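Yacht Brokerage Basics, Week 6: Listings and Price Cuts
2 Dec 2021 | Course notes by Đỗ
Last updated: December

OK, last week we got as far as the central agency agreement, so I'll pick up there. One brokerage holds the listing, other brokers bring buyers, and the commission gets split. Read the Duralstead sample contract before class, especially the part on who pays for the survey (people always skip it!).

1. Why asking prices drop

Mostly time. Say our practice yacht, Protier, goes on the market at €921,000 and sits there all summer. The owner is still paying for the berth, the insurance and the crew, so a cut to €900,000 starts to look pretty cheap. I like one decent cut better than four tiny ones — tiny ones make buyers wait for the next.

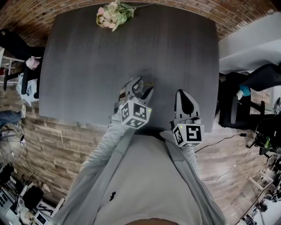
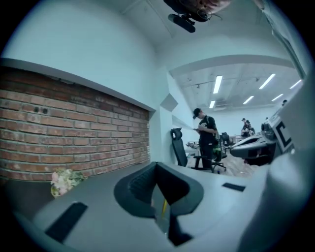
2. Reading a listing

Check these before you call anyone:
- Year built, and year of last refit
- Class, and when the next survey is due
- Engine hours (Protier shows 2452, fine for her age)
- VAT status — ask for the paperwork
- Gross tonnage (she's 135 GT)

3. For next time

Write a one-page listing for Pasex, the second practice yacht. Keep the adjectives down, please, and put the price where I can find it!

Related items
Week 5: Central Agency Agreements
Week 7: Sea Trials and Surveys
Glossary of Brokerage Terms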